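Trindale Decorative Arts Group
Minutes of the catalogue meeting, September 2025

Print | E-mail

Present: Na-rae Yeo (chair), Mi-kyung Ra, Ju-won Bang, Ruairí McGrath (minutes)
Apologies: Homa Nikzad, who sent written comments on items 3 and 5

1. Minutes of the last meeting

Agreed with one correction. Under item 4, "Sheffield plate" should read "electroplate". RM to amend the file copy.

2. Matters arising

The insurance schedule has been returned with two queries, both on the pair of blue and white vases lent from Gunano House. The lender's valuation gives one figure for the pair and the insurer wants them listed singly. MR has asked the lender for a split and expects it within the fortnight.

The key to the tea caddy has been found. It was in the envelope with the old receipt. JB has tied it to the caddy with cotton tape and noted it on the condition sheet.

3. The Barkov silver

NY opened by saying that the Barkov loan is now confirmed in full and that the catalogue entries can't wait any longer. The loan is made up of table silver with a few boxes, mostly English, with some Continental pieces that still need proper attributions. Of 72 entries planned for the catalogue as a whole, 68 have been drafted. The remaining four are all from this loan.

MR reported on the candlesticks. They stand 20 cm high, with square stepped bases and stop-fluted columns, and are loaded. The maker's mark is rubbed on all of them and is legible on one only, where she reads the second initial as a B. The nozzles are unmarked and she thinks they are later. The engraved crest sits over an erasure, visible when the base is breathed on. She proposed "maker's mark rubbed" in the heading, with the possible reading left to the note.

JB said that the family has always given them to a particular workshop and will expect to see it named. He would prefer the name in the heading with "attributed to" in front of it.
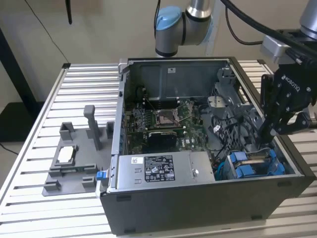 Ruairí McGrath disagreed, and said that a heading is the part people quote, so a name put there will be repeated in every later sale catalogue whatever the note says. He had no objection to the family tradition being given in the note, as tradition.

Homa Nikzad's comments were read out. She takes the same view as RM and adds that the date letter should be checked again before anything is printed. The shield around it looks to her to be the wrong shape for the cycle given in the draft. NY agreed to look at it with a better glass.

Agreed: heading to read "maker's mark rubbed". The family attribution goes in the note. Date to be left open until NY has checked the letter.
Action: NY, MR

The snuff box was discussed briefly. The lid and body don't match in colour of gilding and the hinge has been repaired with lead solder. JB thought the lid might be from another box altogether. MR thought it was the original lid regilded. It was left that the entry would say "the lid regilded or associated", with a photograph of the hinge. The sugar basket has a blue glass liner with a ground-out pontil, which fits badly, and is to be described as a replacement.

4. Terms used in the entries

RM had gone through the drafts and listed places where the same thing is called by different names. The following was agreed for the whole catalogue:

– "gadrooned" throughout, and not "gadroon-edged"
– "parcel-gilt" with a hyphen
– "loaded" for candlesticks, with "filled" kept for handles
– weights in grams only, and no weight given for loaded pieces
– "cartouche" only where there is a frame round the engraving. Several drafts use it for a plain crest.

MR asked whether "armorial" could stay as a noun. It can.

There was some discussion of "George III" against a plain date. NY prefers dates. JB pointed out that visitors look for the reign. Both will be given, reign first, with the year in brackets.

5. Layout and printing

The printer's quotation is for 68 pages with a sewn binding. JB has worked out that the entries as drafted will run over by at least a sheet if the marks are reproduced at the size shown in the sample.
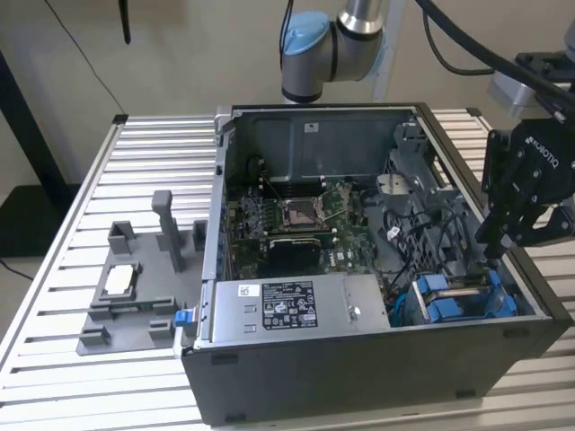

The options are to set the marks smaller, to drop the introductory essay to half its length, or to pay for the extra sheet. HN's written comment was that the marks are the most useful part of any silver catalogue and should not be reduced. MR, who wrote the essay, was willing to cut the section on dining habits, much of which is available elsewhere, but wants to keep the part on the lending families. NY asked her to do that first and see how much space it saves.

JB showed two proofs of the cover, one with the coffee pot on a grey ground and one with a detail of the salver border. The coffee pot was preferred. The grey had come out rather green and the printer is to be asked for another proof.

Agreed: essay to be cut, marks to stay at sample size, decision on the extra sheet held over.
Action: MR, JB

6. Cleaning and handling

The salver has old polish in the engraving. NY will take this out with cotton wool and distilled water before it is photographed – no dip to be used on anything in the loan. Nitrile gloves for all silver. The cotton ones in the drawer have been leaving lint in the chasing and should be thrown away. RM to order more tarnish-proof cloth, as the last roll was cut for the forks.

The coffee pot should be lifted by the body. Its upper handle socket is loose, and the pin on that side is modern brass. The lender knows about this and doesn't want it repaired before the display.

7. Any other business

The cases from So & Son will be delivered in March. They lock with a hex key and only one was supplied with the sample case. RM to ask for spares.

A visitor has offered a set of apostle spoons on loan. MR has seen photographs and would like to see the spoons themselves before answering. The figures look cast from one another. JB will write to thank the owner and arrange a time.

8. Next meeting

To be fixed once HN is back. MR to circulate the shortened essay beforehand.

Print | E-mail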